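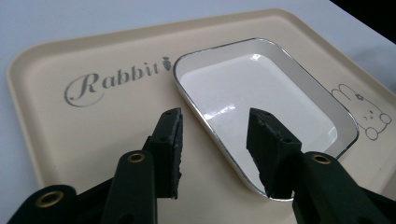 Baked feta with tomatoes is a dinner you can put together in the time it takes the oven to heat up. It needs one dish, one block of cheese and very little cutting. Use something rectangular that holds the cheese with room around it for the tomatoes. A white enamel dish with rounded corners, like the one on the cream tray, is a good shape for this. Deep casserole dishes trap too much steam and the tomatoes end up boiled.

What you need

2 pints of cherry tomatoes
1 block of feta, packed in brine
4 tablespoons of olive oil
3 cloves of garlic, peeled and left whole
Half a teaspoon of dried oregano
Black pepper
Bread or short pasta, to serve

I buy the Kilto feta when the store has it. Any block will do, but skip the crumbled kind in tubs.

Step 1. Heat the oven to 400 degrees. Put the rack in the middle.

Step 2. Rinse the tomatoes and dry them well on a towel. Put them in the dish with the garlic and three tablespoons of the oil. Turn them over with your hands until they are coated.

Step 3. Drain the feta and pat it dry. Push the tomatoes to the sides and set the block in the middle. Pour the last spoon of oil over it, then add the oregano and pepper. Leave out the salt for now – the cheese has plenty.

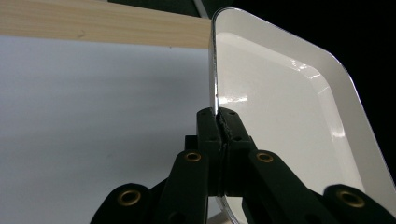
Step 4. Bake for 35 minutes. The tomatoes should be split and the corners of the cheese should be brown. If the cheese is still pale, move the dish to the top rack for five more minutes.

Step 5. Let it stand for five minutes. Mash the garlic into the juices with a fork, then taste and add salt if you want it.

For pasta, cook 12 ounces while the dish is in the oven and save a cup of the water. Stir the cheese and tomatoes together, add the pasta, and loosen it with the water a little at a time.

Leftovers keep for two days in the fridge, covered. Warm them in a small pan over low heat with a spoon of water.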